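Freezing ginger whole vs. grating it first?
Started by vlasta_s – 14 replies – Cooking Basics board

vlasta_s wrote:
OK so I bought way too much ginger again. The store near me only sells the giant hands of it and I use maybe a thumb's worth a week, tops. I've been peeling it, grating the whole thing, and freezing it in teaspoon blobs on a sheet pan, but it takes forever and my kitchen smells like a spa for two days. Does anybody just throw the entire root in the freezer? Does it go mushy? My mother-in-law says it does and she says it with a lot of confidence.

negri_o wrote:
Whole, unpeeled, in a zip bag. Been doing it for years. You grate it straight from frozen on a microplane and the skin kind of stays behind on the outside. It only goes mushy if you let it thaw, so don't let it thaw. Done.

GyulaSz wrote:
Gotta disagree with Osvaldo. Whole frozen is fine for tea or a marinade, but if you want matchsticks for a stir-fry you're out of luck. It's like trying to julienne a candle. I slice mine into coins first, freeze flat, then bag them. Coins will cut into sticks after a couple of minutes on the board, before they soften up all the way.

vlasta_s wrote:
Hmm, coins! I hadn't thought of coins. Do you peel before?

GyulaSz wrote:
With a spoon, yes. Takes me 3 minutes for a big piece. If it's really knobby I snap the knobs off first and do them separately, otherwise you're digging around in the armpits of the thing forever.

maricica.f wrote:
Team don't-peel over here. I scrub it with a brush and that's it. I've made soup for 43 people at our fall supper in September with unpeeled ginger and not one person said a word. Most of the skin on young ginger is so thin you'd never know.

I'll say this about the knobs, though. When you're at the store, pick the piece with long straight fingers and not many little bumps. You throw away way less. My kids know the difference by now and they're pretty snobby about it.
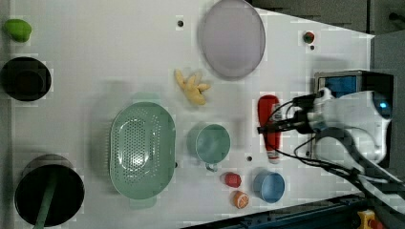 Prastemora Community Kitchen Club – Cooking Basics

The yellow one by the oval plate has knobby fingers, not the kind I'm talking about, toy or no toy. Snap at the joints and every piece is a size you'd use up in one dinner. Those go in the freezer as is, and then you only ever take out one.

negri_o wrote:
Snapping at the joints is smart. I'm stealing that. I usually stand there sawing one end off a frozen brick and putting it back with an icy stump.

thad_schwaiger wrote:
You're all overcomplicating this. Ginger keeps for weeks in the fridge if it's dry and in a paper bag. I wouldn't freeze it at all. The flavor goes flat, I don't care what anybody says.

maricica.f wrote:
Thaddäus, weeks?? Mine grows fur in ten days.

thad_schwaiger wrote:
Then it's going in damp. Dry it off, paper bag, crisper drawer, and don't park it next to the lettuce. I paid 60 cents for a piece last month and I'm still using it.

GyulaSz wrote:
I did the paper bag thing for a whole winter and it shriveled up like an old glove. Still usable but you had to fight it. Maybe your fridge is more humid than mine. I've got an old Cirkura that dries out everything, even cheese that's wrapped.

vlasta_s wrote:
Fridge differences would explain a lot of the arguments on this board lol.

So I tried both last night. Half snapped at the joints and frozen whole, half in coins. The whole pieces grated great this morning, like snow – really fluffy, and it melted right into the dressing. I haven't used the coins yet. I have a feeling I'll end up using the whole ones for everything and forgetting the coins are in there.

negri_o wrote:
Told you. Put the coins in a jar with honey if you don't get to them. Good in hot water when you have a cold.

GyulaSz wrote:
Or make the stir-fry like a normal person! Hot pan, coins cut in sticks, in before the garlic so they get a little crisp. If you've got the burner for it.

maricica.f wrote:
Before the garlic, yes, we agree on something. And label the bag, Vlasta. I pulled out what I thought was ginger last month and it was galangal, and I'd already dumped it in the pumpkin bread.

vlasta_s wrote:
How was the pumpkin bread?

maricica.f wrote:
Kind of piney. My husband ate it.

thad_schwaiger wrote:
Still say paper bag. But OK, I'll freeze one knob this weekend and taste them side by side, and if I'm wrong I'll come back and post it.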